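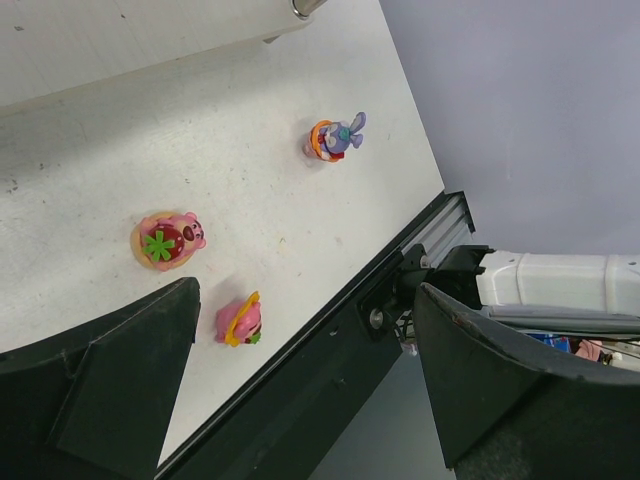
Le constat

Alors oui, c'est moi le témoin. Le témoin de la rue des Tanneurs, comme ils ont mis dans le journal de Drendale, avec une faute à mon nom en plus, ce qui m'arrange plutôt. Je vous raconte parce que ma sœur l'a déjà raconté à la moitié de la ville et qu'elle raconte n'importe comment.

C'était en mai, un peu avant la fermeture. J'étais devant le garage Ndung'u, je venais récupérer ma voiture (les plaquettes, 80 euros, passons) et le patron était parti chercher la facture au fond. J'attendais sur le trottoir, je regardais mon téléphone. J'insiste là-dessus : je regardais mon téléphone. J'ai entendu un moteur, un gros choc, puis un bruit de ferraille qui traîne, et quand j'ai levé la tête il y avait une camionnette grise qui tournait au coin vers la route de Drerkness et le vélo cargo de Wekesa Masanja couché dans le caniveau, la roue avant pliée comme une crêpe.

Wekesa, lui, était dans la pharmacie. Il est ressorti avec son petit sachet, il a regardé le vélo, il m'a regardé, et il a dit : « Tu as vu ? »

Et moi j'ai dit oui !

Je ne sais pas ce qui m'a pris. On dit oui, voilà, c'est poli. Un homme vous demande si vous avez vu le type qui vient de lui démolir son vélo, vous n'allez pas lui répondre que vous étiez en train de comparer des prix de parasols.

Au commissariat, je suis tombé sur la brigadière Bolger. Lindsay Bolger, on était au collège ensemble, elle copiait sur moi en géographie et maintenant elle porte une arme. Elle m'a offert un café très mauvais et elle a ouvert son ordinateur.

« Couleur du véhicule ? »

Grise, là j'étais tranquille.

« Vitesse ? »

J'ai dit vite. Elle a dit que vite, ça ne rentrait pas dans la case. J'ai dit 80. Elle a levé un sourcil, rapport à la rue des Tanneurs qui fait trois maisons de long et qui finit sur un virage à angle droit. J'ai dit bon, peut-être un peu moins.

« Le conducteur ? »

Et là, je vous jure, j'en ai vu un. Il m'est venu tout seul : une casquette, une moustache, un coude à la portière. J'ai même précisé que la casquette était verte. Lindsay tapait, tapait, elle avait l'air contente, et plus elle avait l'air contente plus j'ajoutais des trucs. À la fin il mâchait un cure-dent.

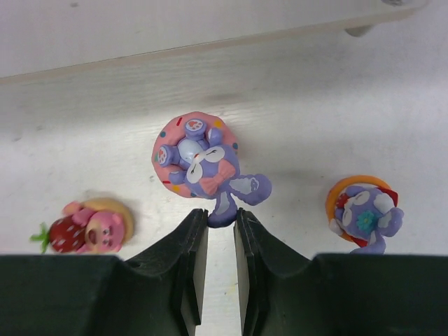 J'ai signé en bas des deux pages et je suis rentré chez moi avec l'impression d'avoir rendu service.

Trois jours après, coup de fil. Ils avaient quelqu'un ! Un livreur de chez Dosik, les surgelés, camionnette grise, moustache, et la casquette de la maison est verte, figurez-vous. Je me suis assis sur les marches de la cave avec le téléphone. J'ai demandé s'il avait un cure-dent. Lindsay a répondu que ce n'était pas un élément déterminant.

J'ai très mal dormi. Je me voyais au tribunal, la main levée, le livreur en face avec sa femme et des enfants en bas âge, trois, puis quatre vers le petit matin. À sept heures j'étais devant le commissariat, qui ouvre à huit. Quand Lindsay est arrivée avec ses croissants, je lui ai tout sorti d'un coup sur le trottoir, le téléphone, les parasols, la politesse, le coude.

Elle a mâché un moment sans rien dire.

« Et la camionnette ? »

La camionnette, si, grise, je l'avais vue de dos. Deux secondes.

« Donc tu as vu une camionnette grise de dos pendant deux secondes.

– Voilà.

– Et la casquette ?

– Je suis désolé pour la casquette. »

On a refait la déposition. Elle tenait en quatre lignes, dont une pour mon adresse. Lindsay m'a passé un savon que je ne vous recopie pas, et elle n'a pas partagé les croissants. Le livreur de Dosik, de toute façon, était à Drerkness à cette heure-là, en train de décharger devant une cantine entière.

Wekesa a reçu le devis pour son vélo : 1 157 euros. Il me l'a montré sans un mot, au café, en le dépliant bien à plat à côté de ma tasse. J'ai sorti 20 euros, c'est tout ce que j'avais sur moi, et il les a pris. Depuis, je lui en donne autant chaque semaine, on n'en parle pas, il me paie mon café et on regarde passer les camionnettes. Il y en a énormément de grises.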